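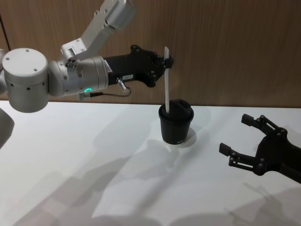 Friday, Norkard open day in Trevuston. Writing this on the train so forgive the spelling.

Got there at 5 past ten, line already out the gate. They make jam. Mostly jam, some pickles, a mustard I didn't get to try. 400 tickets for the day and I think every family in town had one. Kids everywhere.

**The tour**

Groups of 40, which is too many for a hallway that narrow. Hairnets on, beard nets for the dads. First stop the fruit store, big cold room, crates of plums to the ceiling. Couldn't hear a word the guide said over the fans. Then the cooking hall and that smell!! Hot sugar and apricot, my coat still has it. The copper pans are the old ones, still used for the small batches. Everything else goes through steel kettles.

Best part was the jar line. Jars come down upside down, get a blast of steam, flip, fill, lid. I could of watched it for an hour. We got 2 minutes.

Label room was shut, a pity, I wanted to see the old Pruloletti labels with the blue pear. They bought that name up years ago and only use it for the quince now.

**Food and shop**

Toast and tasting in the canteen. Sour cherry: very good. Fig: too sweet for me. Carrot and ginger: went back twice. Coffee weak.

Shop prices fine, dented lids half off. Bring a bag, they ran out before noon. Parking on Sarmiento Street was full by then too, take the train and walk up teh hill.

Next one is in May, tickets go on sale at the factory shop only.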